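Library > Household Studies > Textile Handling in the Home > Section 3.2

3.2 Holding the towel before folding

In the Kusden homes we recorded 400 towel folds. Most people began by lifting the towel at one corner, and only after this they looked for the second corner. The lower part then hangs in loose folds, as Figure 4 shows, and the edges are difficult to find. In 38 folds the person put the towel down and started again. We count these as restarts in Table 2.

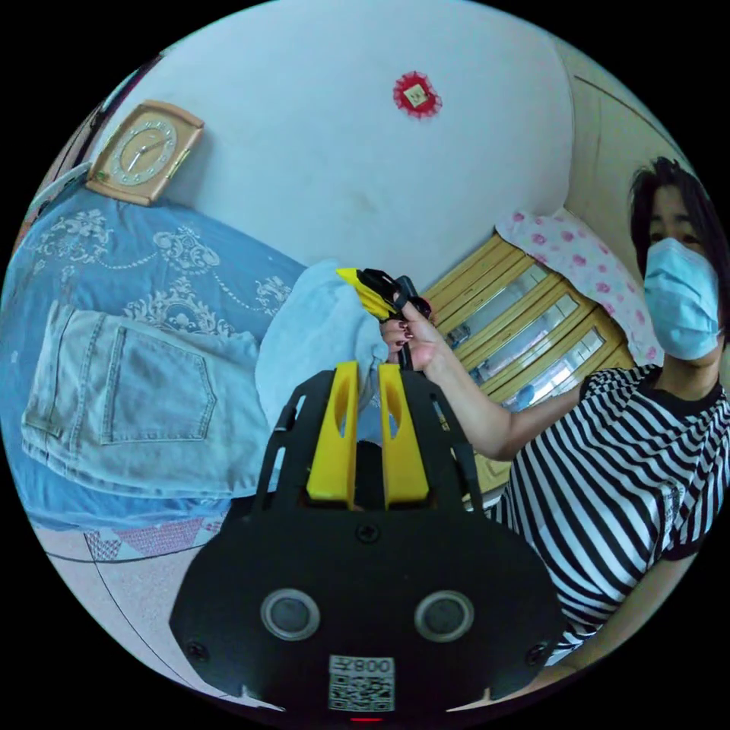

Figure 4. Light-blue towel held up at its top, with the lower folds hanging.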